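From: Laiba Rajput
Date: Mon 28 April
Subject: Re: [manip-list] Open day at Flemenberg, notes on station 4

On the list, Iter wrote:
> Could somebody who went to the open day post details of the
> two-handed demo? I have only the January handout, and it
> gives nothing on the grippers or the objects.

I was there for the afternoon session. Notes follow, in the order of the handout.

1. Grippers

Both are held in the hand, one left and one right, with two fingers each. The fingers carry dark pads on the gripping faces. The pads show wear, and on the pair I looked at closely the covering was lifting along the edges. If you intend to compare grip figures, ask Bromska which pads were fitted. 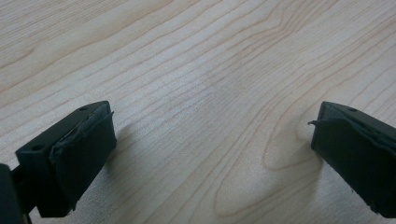
Fig. 1. Fingers open over the bare table top.

2. Table and objects

The table top is pale with a visible grain. The container is a clear, open-topped bag with light piping. It is a poor target for depth sensing, as the grain shows through the walls and the creases throw highlights. The rim sags, so its height differs along the front. The toy is a round piece with a ball in it, and starts outside the bag.

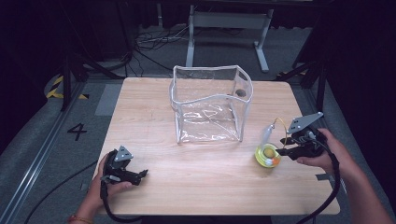 3. Procedure

One operator works both grippers from the near edge of the table. The task is to put the toy into the bag. The handout lists 1013 recorded runs up to January and 1273 by the open day, of which 155 were set aside for faults in the recording. The start position of the toy is changed between runs. The bag is moved less often. 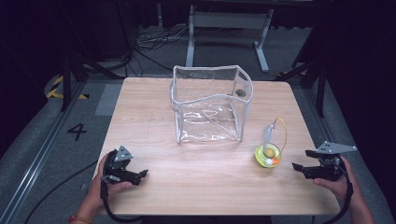 Roman objected during questions that a soft container makes the runs hard to compare, and asked whether a rigid box had been tried first. The reply was that 51 runs with a rigid box had been made and were kept in a separate set. Roman then asked for the two sets to be published together. No date was given.

4. View from the gripper

With the round piece and two balls in the bag, the vinyl softens their outlines and adds glare. The white strap handle also passes across the bag. Anyone training on the gripper view alone should allow for both.

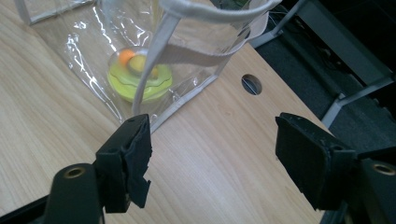 5. Still open

Pad material and replacement interval. Frame timing between the two hands. I have written to Bromska on both and will forward the answer to the list.

Laiba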